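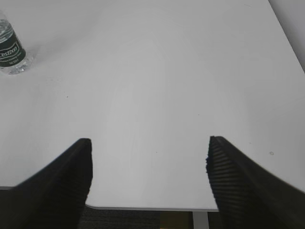
The drinks bottle is an awkward test piece. It is thin, clear and slippery, it changes shape when squeezed, and its contents move after the arm has stopped. Asmaa Samir and Do-yoon Ki chose it for the October comparison at Stadarent, in which two parallel grippers were run on the same arm with the same controller.

The first, the Cukari, has stiff fingers with ribbed pads. The second, from Brerkier, has soft pads and a slower stroke. Each made 737 attempts, split between full-height bottles and loose caps. Closing force was set once at the start of each day and then left alone.

On bottles the difference was small. The Cukari dropped 23 and the Brerkier 9, and most of the Cukari failures came when the pads met the wall above the waterline, where there is little behind the plastic to resist them. Lowering the grasp point helped both.

Vision gave more trouble. A wrist camera loses the outline of a clear bottle at short range, and depth readings through water are poor. Ki's answer was to fix the approach path early and ignore depth over the last stretch.
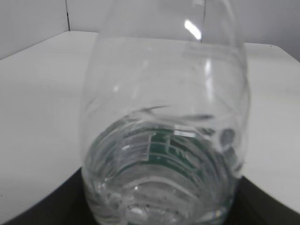

Close range at the wrist camera: reflections, water and a distorted green label.

Caps reversed the ranking. A cap is low and hard, so the fingertips must come down close to the table without touching it. The Cukari's squared tips did this cleanly. The Brerkier pads tended to ride up over the rim, and six caps were pushed away before the fingers had closed.
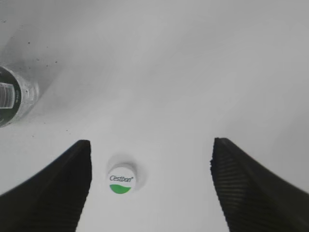
Cestbon cap between the open fingers, nearer the left tip.

Samir would fit the stiff fingers for mixed work and accept the extra drops. Ki prefers the soft pads with a narrower tip, a part Brerkier does not yet list. Both want the trial repeated with a second camera fixed beside the table, looking across the bottle at label height. The controller settings will stay as they were in October.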